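Castillo — Galería de objetos
Lote 18: juego de mesa y de suelo, piezas sueltas

Inicio | Catálogo | Galería | Préstamo | Contacto

Publicado el lunes, 30 de marzo de 2020
Texto y ficha: Renato Lumanlan. Revisión: Eetu Kauppinen

El lote 18 reúne piezas de procedencia diversa que no encajaban en las series ya abiertas del catálogo de la ludoteca Castillo. Son artículos de uso corriente, sin valor de colección, que se prestan por separado o en conjunto. La ficha recoge los criterios de clasificación, limpieza y almacenaje aplicados al lote; la fotografía corresponde a la mesa de revisión.

Clasificación

El catálogo supera los 2583 registros y desde enero emplea dos niveles: familia y uso. La familia describe el material predominante (plástico rígido, malla, textil con relleno, papelería). El uso indica la actividad prevista: juego de puntería, lanzamiento, juego simbólico, dibujo. Un mismo objeto puede tener más de un uso, pero solo una familia. La portería en miniatura planteó la duda habitual: lleva red y bastidor, y se ha asignado a la familia «malla» porque es la red la que determina el mantenimiento. El disco volador figura en «plástico rígido», uso «lanzamiento», con la indicación secundaria «diana».

Los peluches se registran por especie y no por nombre propio. En enero se eliminaron del campo de título los apodos que figuraban en las fichas antiguas, ya que impedían localizar las piezas en el buscador. Quien conozca un peluche por su apodo puede consultarlo en el campo de observaciones.

Los rotuladores constituyen un caso aparte. No se prestan como juguete, pero acompañan a varios lotes para anotar tanteos y dibujar campos sobre papel. Se dan de alta como consumible, sin número propio, y se reponen cuando el trazo pierde continuidad.

Limpieza

Plástico rígido: agua tibia y jabón neutro, aclarado y secado con paño que no suelte fibra. En cubetas y discos conviene insistir en el interior del reborde, zona en la que se acumula polvo. No se utiliza estropajo; las rayas finas retienen suciedad y acortan la vida de la pieza.

Malla: cepillo blando en seco. Si hay barro, se deja secar por completo antes de cepillar. La red no se retuerce ni se escurre, y el bastidor se comprueba después presionando con dos dedos en cada unión. Una unión que ceda pasa al cajón de reparación con etiqueta amarilla.

Textil con relleno: lavado en bolsa cerrada, programa frío, sin centrifugado. Secado en horizontal, con cambio de lado a mitad del proceso. El relleno tiende a desplazarse hacia las extremidades; se redistribuye a mano antes de guardar. Las costuras de patas y orejas se revisan con luz lateral.

Tarjetas y envases impresos: paño seco. El cartón humedecido no se recupera y se da de baja.

Almacenaje

Cada lote tiene asignada una cubeta de plástico sin tapa. Las piezas bajas se colocan primero y las de canto se apoyan en una esquina, de modo que la parte impresa quede a la vista sin necesidad de vaciar el contenido. Lo que no cabe en la cubeta se guarda en el estante inmediato superior, con la misma referencia. En el lote 18 quedan fuera la portería, el disco y el cerdo de peluche.

La portería se guarda montada. Plegar el bastidor a diario provoca holguras en las esquinas, y el espacio que se gana es escaso. Sobre la red no se apoya nada. El disco puede dejarse plano o de canto, indistintamente.

Los rotuladores se conservan en horizontal y con el capuchón ajustado hasta el tope. En vertical, con la punta hacia arriba, la tinta se retira de la punta y el primer trazo sale seco. Eetu Kauppinen propone añadir una banda elástica al estuche; queda pendiente de prueba.

Mesa de revisión

La revisión se efectúa sobre mantel de cuadros. La cuadrícula sirve de referencia para alinear las piezas y comparar tamaños a simple vista, aunque no sustituye a la regla: las medidas de ficha se toman siempre con cinta rígida — la tela cede y el cuadro se deforma en los bordes. El fondo es de cortina negra, que separa bien los contornos claros y los bastidores finos. Con el fondo gris anterior, las redes blancas se perdían en la fotografía de catálogo.

Las piezas con altura se sitúan en la línea posterior y las pequeñas delante. No se agrupan por familia en la mesa; el orden de revisión es el de llegada.

Condiciones de préstamo

El lote completo se presta por una semana, renovable una vez. Las piezas sueltas siguen el mismo plazo. El disco no debe usarse en interiores con luminarias bajas. La portería está pensada para pelotas blandas de espuma; el balón reglamentario, incluso el de talla infantil, deforma la red. Las incidencias se anotan en la hoja del lote con fecha y referencia, y Bienvenido Policarpio las traslada al registro al cierre de cada semana.

Fotografía

Lote 18 sobre el mantel amarillo y blanco. Al fondo, la cubeta beige, la portería de red con el disco rojo en la boca y el cerdo de peluche tumbado de lado; delante, el rotulador de capuchón rojo. 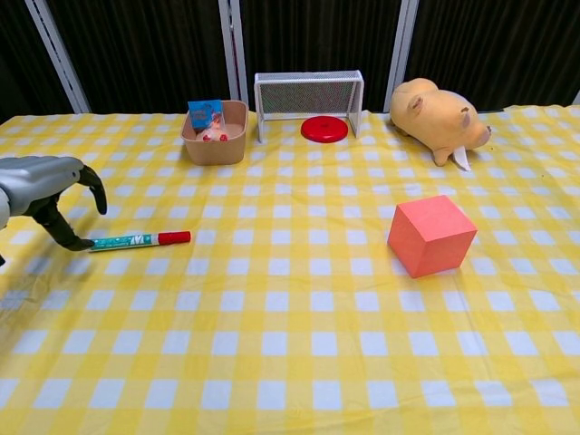

Marites Catacutan: Una observación sobre la malla. En casa cepillamos la red de una portería parecida siempre en el mismo sentido, de arriba abajo, y los nudos aguantan mejor que cuando se frota en círculos. Convendría añadirlo a la ficha. También pregunto si el disco puede pedirse sin el resto del lote para un fin de semana, o si el plazo de una semana se aplica igualmente.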